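Is stone benchtop sealer worth paying for every year?

Posted in Home and Garden > Kitchens

Moved into a unit at Grultside in September and the previous owner left a folder of receipts. One of them is from Flarby, who apparently came out every year to "re-seal and nourish" the kitchen benchtop and the matching table. Last visit was $281. They have now rung me twice to book the next one and the fellow on the phone said the stone would "start to break down from inside" if I let it lapse. I asked him what sort of stone it was and he couldn't tell me.

The benchtop is a greeny colour, fairly cloudy, no stains I can find. Is this a real thing or am I being had? I don't mind paying for something that needs doing. I cook a lot with turmeric and lemon if that matters.

Also the folder says the warranty is void without the yearly treatment. The warranty is from Weverow, who made the tops.

Gergely Fülöp

Britt-Marie Westerberg
Stone does not break down from inside because a man with a spray bottle missed a visit. I'd want that claim in writing and I'd bet you my kettle you won't get it.

Find out what you've got before you spend a cent. If it's engineered stone (crushed stone held together with resin) it generally doesn't need sealing at all. If it's marble or some other natural stone it may well need it, but how often depends on the stone and on what was used last time. Try the water test. Wipe down a patch near the sink, let it dry properly, put a spoonful of water on it and leave it for 10 minutes. Wipe it off and look at the colour. If the patch has gone darker, water is getting in and it could do with a coat. If it looks the same as before, leave it alone. Do it in a few spots, near the stove as well, as they don't all wear the same.

If it does need doing, you can do it yourself on a Saturday with a bottle from the hardware shop. Mine was $51 and I've still got most of it. Wipe on, wait as long as the label says, buff off the extra before it dries or you'll get a haze that is a right pain to shift. Open a window. 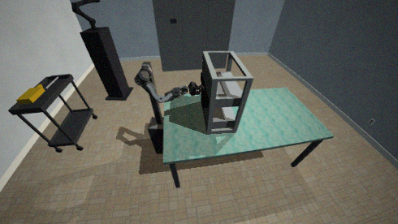 Lemon is a different matter and sealing won't save you there. Acid dulls the polish on marble whether it's sealed or not, and no salesman seems to mention that. Turmeric will stain nearly anything if you leave it sitting, so wipe it up.

On the warranty, read the actual wording from Weverow and not what Flarby says it says. Check whether it even passes to a second owner. Plenty don't, and then you'd be paying every year to keep alive something you never had.

katona_fan
We pay for ours and the bench looks great so I think it's worth it. They use a Katona product which is meant to be better than the shop ones. Not sure what stone it is.

Gergely Fülöp
Thanks both. Did the water test in three places and no dark patch in any of them. Rang Weverow and the woman there said the warranty was for the first buyer only, so that's that. She also said a full replacement of the small section by the window would be $800, which I hadn't asked about.

Flarby have rung again. Told them I'd think about it if they emailed me the bit about breaking down from inside. Nothing so far.

Britt-Marie, is there any harm in sealing it anyway if the water test comes up clean?

Britt-Marie Westerberg
Waste of a bottle, mostly. If the stone won't take it in, it just sits on top and goes streaky. Test again in a year or so and keep your money till then.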